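Rakside publica rotina completa de preparação e manutenção das suas pinças manuais de recolha

16 de janeiro de 2023

A Rakside disponibiliza a partir de hoje, em acesso livre, o manual de oficina que a sua equipa usa para montar, verificar e reparar as pinças manuais com que são gravadas tarefas domésticas para treino de robôs. O documento tem 46 páginas, foi escrito por quem mexe nas pinças todos os dias e sai primeiro em português, com a versão inglesa prevista para junho.

O manual nasceu de um caderno de argolas. Ida Strobel, responsável pela oficina, começou a anotar ali cada parafuso substituído e cada borracha descolada, e o caderno passou de mão em mão até já ninguém conseguir ler as margens. «Tínhamos três maneiras diferentes de ajustar os dedos e cada pessoa jurava que a sua era a boa», conta. «Sentámo-nos com as pinças em cima da bancada, experimentámos tudo outra vez e escrevemos o que resultou. Foi uma das semanas mais divertidas que já passei nesta casa!»

A primeira parte trata dos dedos. São eles que tocam em tudo, da fruta às embalagens, e é neles que o desgaste aparece mais cedo. A rotina pede que a pinça seja aberta até ao fim do curso antes de cada sessão e que os dois dedos sejam observados de frente, à procura de folgas ou de uma inclinação que não estava lá na véspera. Depois fecha-se devagar, sem objeto, e confirma-se que as pontas se encontram a toda a altura. Se uma delas chegar primeiro, solta-se o parafuso do dedo, corrige-se o alinhamento e volta-se a apertar com a chave pequena, nunca com a elétrica (há uma página inteira sobre roscas moídas, com alguma dor pelo meio).

As borrachas das pontas têm direito a capítulo próprio. Limpam-se com um pano húmido e sabão neutro, secam ao ar e só voltam ao serviço quando já não deixam marca numa folha de papel branco. O álcool ficou de fora depois de a equipa ter visto vários pares endurecer. Açúcar, casca de citrinos e migalhas são os inimigos habituais em sessões com alimentos, e o manual recomenda uma limpeza intermédia sempre que se muda de fruta fresca para fruta seca.
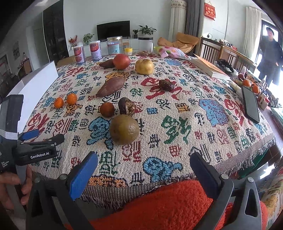 Segue-se a verificação do punho e do módulo de captação. O operador segura a pinça como vai segurá-la durante a gravação, faz o gesto completo de aproximar, abrir, fechar e levantar, e outra pessoa acompanha o resultado no computador. Interessa saber se as pontas continuam à vista durante todo o movimento e se o suporte não cede quando o pulso roda. Um suporte que mexe estraga uma manhã de trabalho sem dar sinal, e foi por isso que a alavanca de aperto passou a ser conferida também a meio da sessão.

«Uma mesa de cozinha verdadeira ensina muito sobre uma pinça», diz Malte Steinbach, que coordena as gravações em casas particulares. «Uma batata-doce pesa, uma tangerina foge, uma tâmara cola-se. Ao fim de uma hora já sabemos se os dedos foram bem afinados na oficina. Eu adoro esse momento, mesmo quando a resposta é não.»

O capítulo das reparações cobre 23 avarias, ordenadas pelo sintoma que o operador nota e com indicação do que se pode resolver no local. A maior parte fica pronta em nove minutos ou menos, com o estojo que acompanha cada pinça: chaves, parafusos de reserva, dois pares de borrachas e um cabo curto. As restantes obrigam a regressar à oficina, e o texto explica como embalar o aparelho para que chegue com os dedos direitos.

Antes da publicação, a rotina foi posta à prova em 2776 gravações feitas com o apoio da Cirdale, que cedeu operadores sem experiência prévia. Eirlys Sayce acompanhou esse grupo e devolveu as primeiras versões cheias de perguntas. Várias instruções foram reescritas por causa dela, entre as quais a da calibração da abertura, que passou de uma página e meia para seis linhas e um desenho.

Hartmut Weidemann, autor dos desenhos, está já a trabalhar num suplemento sobre a troca do cabo interno, a operação que mais dúvidas levanta e a única que exige abrir o punho. A equipa agradece correções e relatos de avarias que não constem da lista, de preferência com uma fotografia da peça e a indicação do tempo de uso.

O manual pode ser descarregado na página da Rakside, na secção Oficina, juntamente com a folha de verificação para imprimir. Quem preferir papel pode pedir um exemplar encadernado, com capa lavável, enquanto durar a primeira tiragem.

Contacto para a imprensa: Hartmut Heitmann, Rakside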